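Demureck Refill Survey: data card

Summary
This table lists pump dispensers for hand soap and lotion by neck size, stated volume and dose per stroke. It was compiled to help refill shops work out which pumps fit which bottles. Maintained by Geert Vermeulen; neck measurements by Pieter Bosman.

Contents
The main file holds 2,215 rows, one per dispenser. A second file lists 146 neck and thread combinations. Rows are keyed by item number, and the two files join on the neck field.

Collar types are coded R (ribbed), S (smooth) or U (unknown). Finish is free text and has not been tidied.

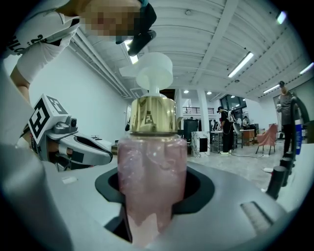
Fields
item: whole number, unique
neck: outer thread diameter in millimetres
volume_ml: as stated on the label
dose_ml: mean of 6 strokes with water
source: Gallagher, Barnis or Zonetti

Method
Each pump was primed until it ran clear, then worked at full stroke over a tared cup. Thick lotions were not used, so dose values will read high for creams. Neck diameters were taken with callipers across the widest part of the thread.

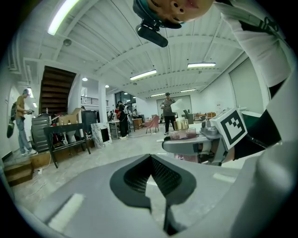

Why do some rows have no dose value?
The pump was sealed or damaged on arrival. Those rows keep their neck and volume figures, and dose_ml is left blank.

Known problems
Zonetti rows give volume to the brim, where the other two sources give the filled volume. Around 145 rows have a rounded neck value. Corrections are merged in March.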